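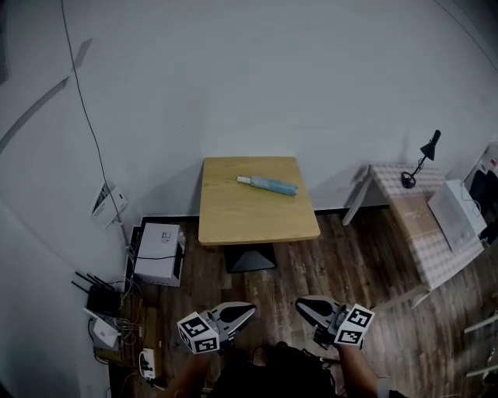
A folded umbrella on the work table, with the operator's two hand-held grippers in front.

Kondach Open Day

October 2026
By Clotilde Courtois

Filed under: Robotics > Public events and demonstrations

The Kondach Open Day is a yearly public event held at the Kondach workshop in Vodorden. It shows visitors how household tasks are recorded by people using hand-held grippers, and how those recordings are later used to train robot arms. The event was first held as a private visit for local schools and was opened to the general public the following year. It takes place in January, when the workshop pauses its regular recording schedule for two days.

Background

Kondach was set up as a small research workshop with an interest in everyday handling tasks, such as folding, sorting, opening and putting away. In its early period the staff controlled a robot arm directly from a desk. The method was slow, and an operator needed several weeks of practice before the recordings were of any use. The workshop later moved to hand-held grippers. With these, a person carries out the task at an ordinary table, while cameras record the position of each gripper and the movement of its fingers. A robot arm fitted with similar fingers can then be taught from the same material.

The software that sorts and checks the recordings is called Ketarex. It was written at Kondach and is maintained by a team led by Mutua Kioko. The robot arm used for public demonstrations is known as Jia. The name was chosen by pupils at one of the first visiting schools and has been kept through two changes of hardware.

Program of the day

Visitors are received in groups and given a short talk before entering the recording rooms. The talk covers the layout of the building, the rules on photography, and the meaning of the patterned marker cubes and tags attached to the grippers. These markers have a fixed size and pattern, which allows the software to work out where a gripper is and which way it is facing.

Each group then watches an operator at work. The tasks shown are taken from the current recording list and are changed every hour. In the most recent program they included handling a folded umbrella, moving small cardboard items, and setting a desk lamp to a given angle. The umbrella has been part of the program from the start. Its canopy is soft and its shaft is stiff, so the two hands must apply different amounts of force at the same moment. Recordings of this task are rejected more often than those of any other on the list, and the operators treat it as a test for new staff.

Visitors aged 12 and over may try a pair of grippers at a practice table. Children under that age may hold a gripper that is switched off. No recordings made by visitors are kept.

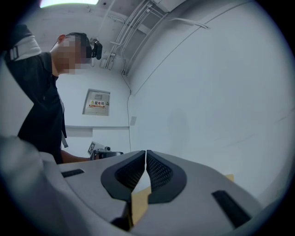

VODORDEN, January

The main demonstration of the most recent open day was given by a two-handed operator wearing a head-mounted camera. A camera of this kind records the table from the height of the operator's eyes, and each gripper also carries a wide-angle camera of its own. The three views are joined by time, so that one movement can be studied from all of them. Visitors were shown the raw views on a monitor in the next room, where Kioko explained how the finger pads are inspected. The mesh-textured inner faces wear down with use, and a pad that has lost its texture will let smooth objects slip. Pads are changed on a fixed schedule, and the date of each change is entered in Ketarex.

Questions from the audience were mostly about cardboard. The operators explained that thin cardboard bends under a firm grip, and that a robot trained only on rigid objects tends to crush it. For this reason the recording list includes the same cardboard items in several states, from new to badly creased. A second line of questions concerned the operators' comfort. Work at the table is limited to short sessions with a rest after each, and the grippers are hung up during breaks to take the weight off the cables.

Jia was shown in the afternoon. The arm repeated four of the tasks that had been performed by hand in the morning, at a reduced speed. It completed three of them without help. The fourth, the umbrella, was stopped by the staff and started again from the beginning.

Attendance and figures

The workshop publishes a one-page summary after each open day. For the most recent event it listed 211 visitors, of whom 71 came with a school or college group. The practice table was used by more than 52 people. The summary does not give the number of recordings made during the demonstrations, as these are counted with the regular work of the month.

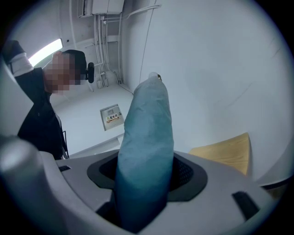
A gripper's own wide-angle view, with a long teal fabric-covered form rising at the center.

Gripper views

Material recorded by the gripper cameras has been part of the talk since the second public event. The view is circular and strongly curved toward the rim, and first-time visitors often find it hard to read. Straight walls appear bent, and the body of the gripper takes up a large share of the image. The staff leave the curve uncorrected in the demonstration, on the grounds that Ketarex also works from the uncorrected image. A corrected version is offered to schools in the printed notes that accompany the visit.

People who appear in the recordings are covered by the workshop's privacy rules. Faces are obscured before any material is shown outside the building.

Reception

Teachers in Vodorden have generally spoken well of the event, and two colleges have added it to their first-year courses. Some visitors have found the waiting time between groups too long. In reply, the workshop has reduced the size of each group and moved the opening talk to the entrance hall.

See also

Ketarex
Jia (robot arm)
Hand-held grippers
Vodorden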